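Subject: Re: [rukville-rooms] Leads on the floor in the back room
From: Ottavio Testa
To: rukville-rooms

Fiorella Guerra wrote:

> Hello all,
>
> I'm putting together the March order and would like to get the
> cables in the back room sorted while I'm at it. I can get a pack
> of 200 reusable ties, or a floor cover (the flat rubber sort, sold
> in 9 metre rolls), but I don't want to buy both if one will do.
> What do people who work in there want? Also, is the grey floor
> staying, or are we still talking about carpet tiles?
>
> Fiorella

Hi Fiorella,

Ties please, and lots of them! I love that room and I'd hate to see a rubber strip running across the middle of it. We move things about far too often for a fixed route, and the white leads are thin enough to bundle up neatly along the wall if we all get into the habit. We did the same at Villa with one bag of ties and a roll of masking tape for labels, and it looked wonderful (for months, too, which surprised me).

Could we also get a few short extension leads? A small adapter sitting out on the floor by your shins is the thing I'd most like to move. With a bit more length on the wall side it could go right back out of the way, and then the person sitting down wouldn't need to watch where they put their feet.

As for the floor, my vote is to keep it smooth. It sweeps in a minute and you can see anything you've dropped. I do quite like sitting on it, but I'd happily take a couple of cushions over 12 boxes of carpet tile that we'd have to cut round everything.

The other thing I wanted to mention is the big white arch. It has that band of little round holes all the way along the curve, and I keep looking at it and thinking what a lovely place it would be to loop a tie or two and get some leads up off the ground. I haven't asked whether that's allowed, so please don't anyone start threading things through it yet.
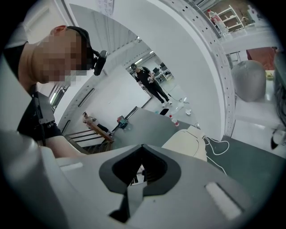
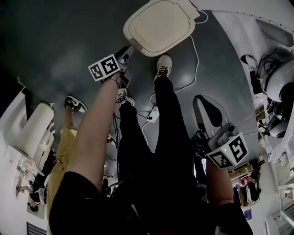

The arch is in the first one, the leads and adapter are in the second.

Ottavio Testa
Room bookings and stores, Kurnetti

PS. If the beige padded panel is going to live on the floor, can we agree on a spot for it near the wall? And please keep the slatted vent clear when you're stacking things on that side. I'll be in until the afternoon if you want to go over the order together, Fiorella. Bring your tape measure, mine's still at Villa.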